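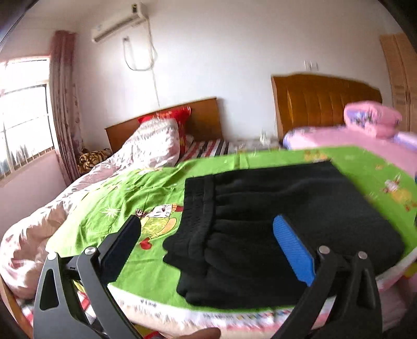

Notes on the Dedance hand-held gripper kit, which we have had on review since November. Two fingers, one ribbed contact pad, exchangeable by the user. Garment work is where I wanted to test it, so garment work it gets. Black fleece is a mean material to start with: soft, fuzzy, and thick at an elasticated waistband, so one folded pair gives you two very different grips within a hand's width. The spread of the fingers is enough to straddle the fold before closing. I have no complaint about reach.

2/ What is in the box: two hand units, spare pads, a charger, a printed setup card. Price as quoted to us is 3,525 for the set. Skoler, the recording software, is a separate license and the kit is not much use without it.

3/ Setup took 17 minutes from opening the lid to the first saved episode. Most of that was Skoler asking for a firmware update on each unit, one after the other. It could do both together and doesn't.

4/ Pads. The ribbed face holds fleece and terry well. On thin lining fabric it tends to pick up two layers when you want one. Dorothy Heywood on our side got better results by closing at a shallow angle and letting the tip do the work. Worth trying before you order the soft pads. 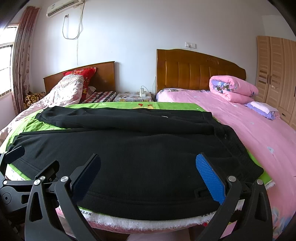 5/ Weight is fine for the first half hour. After 60 minutes of folding and unfolding, my right wrist noticed — the left less so. Dedance sells a forearm strap. I haven't tried it and can't comment.

6/ Data quality. Finger opening is logged cleanly and lines up with the video. Tracking dropped in 5 episodes on the first day, all when I turned fast toward a plain wall. Slower turns fixed it. Skoler flags the dropped segments but does not trim them, so plan on doing that yourself.

7/ Compared with the Drornen set we used before: Drornen has the lighter trigger, Dedance has the stiffer linkage. For cloth I prefer the stiffer one. For small hard parts I would probably go the other way.

8/ Support. I sent a question on pad wear and got an answer from Ok-hee Ji the same afternoon, with a drawing attached. Replacement pads ship in pairs only.

9/ Still to do: zippers, socks, and a fitted sheet. I'll add to this thread once the sheet is done.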